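Trail Wear on the Lulley Ridge Path
Junaid Dhanial
Outdoor Recreation Project Report, 14 May 2018

1. Purpose
The Lulley Ridge path is a day hike that climbs 1,272 feet from the Bukhari trailhead to an open summit. My project looked at where the path is getting wider and whether hikers leave it at the switchbacks.

2. Method
I walked the path 3 times in February and divided it into sections of 50 yards. At the start of each section I measured the width of bare ground with a tape and wrote down the surface and the slope. I also noted any side tracks that cut across a bend. Snow covered the last 600 feet below the summit on my first walk, so those sections were measured on the second and third walks only.

3. Results
The lower part through the trees has held up well. It is mostly gravel and the edges are clear. The widest sections are above the tree line, where the ground is soft and people step onto the grass to get around mud. Shortcuts were found at most of the upper switchbacks. The worst one drops straight from the viewpoint to the bend below it and has turned into a small gully.

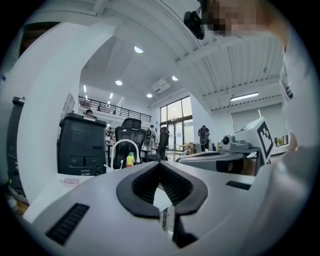 Width was harder to judge on rock, and I left the rock sections out of the comparison. The side tracks near the summit were also hard to tell apart from sheep tracks.

4. Recommendations
Close the shortcut at the viewpoint with brush and a low sign. Add stone steps in the two muddy sections above the trees. The measurements should be repeated in late summer, when the ground is dry and more people are hiking.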